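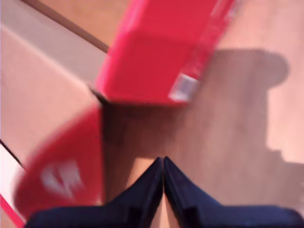

A red box with its small white label, next to a pale beige panel.

Natalie Cheetham keeps her shoes in the boxes they came in, and she has never seen much reason to do otherwise. The boxes fill one wall of the back bedroom in her house in Braldale, stacked on plain steel shelving with the short ends facing out. There are 36 of them at the moment. A few hold boots. Two hold photographs and one holds extension cords.

Cheetham spent most of her working life in the stockroom at Mellor, a family shoe store that carried 2,000 pairs at its busiest. The stock was kept in the original cartons on wooden shelves that went up to the ceiling, and you found a pair by reading the end label. If a label was facing the wall, the pair might as well have been lost.

"People think the box is packaging," she said. "In a store it's the filing system."

She still works that way at home. When a new pair comes in, the lid comes off, the tissue goes into a bag for reuse, and the paper stuffing comes out of the toes. She checks that the size on the shoe matches the size on the box, a habit from years of customers trying on one pair and putting it back in the carton of another.

Then the shoes go back in. Her method is the one most stores use, with the pair laid on their sides and the toe of one beside the heel of the other. Boots go in flat with a sheet of paper between them. Sneakers are the awkward ones, in her view. The padded collars take up room, and the laces get everywhere unless you tuck them down inside before you close the lid.

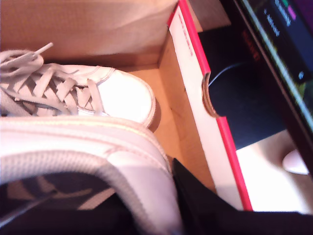

White leather is what she worries about most. It picks up marks from almost anything, and dyed tissue is a common cause if the room is damp. She uses only plain white paper and wipes the shoes with a barely wet cloth before they are put away. Creases across the toe don't bother her. She stuffs the toes lightly and leaves it at that.

The closet industry would like her to switch. Daltora sells a clear plastic drawer with a drop front, and Emis makes a fabric bin that folds flat. Cheetham tried a set of 24 Daltora drawers one September and gave them to her niece before the winter. They looked good, she said, but her ankle boots didn't fit and the fronts kept popping open.

Cardboard has its own problems. It sags if you stack it too high, so she stops at five. It takes in moisture, and a box that has been wet once should go out with the recycling. Basements and garages are bad places for it. She keeps her bottom shelf a few inches off the floor and leaves a gap behind the stacks for air.

Twice a year she takes everything down, opens each box and decides what stays. Pairs that haven't been worn since the last time go into a bag by the front door. The empty boxes are flattened, except for the sturdiest, which she saves for mailing things.

Her last sort took an afternoon. She gave away three pairs and found a black loafer she had been missing, in a box marked "sandals."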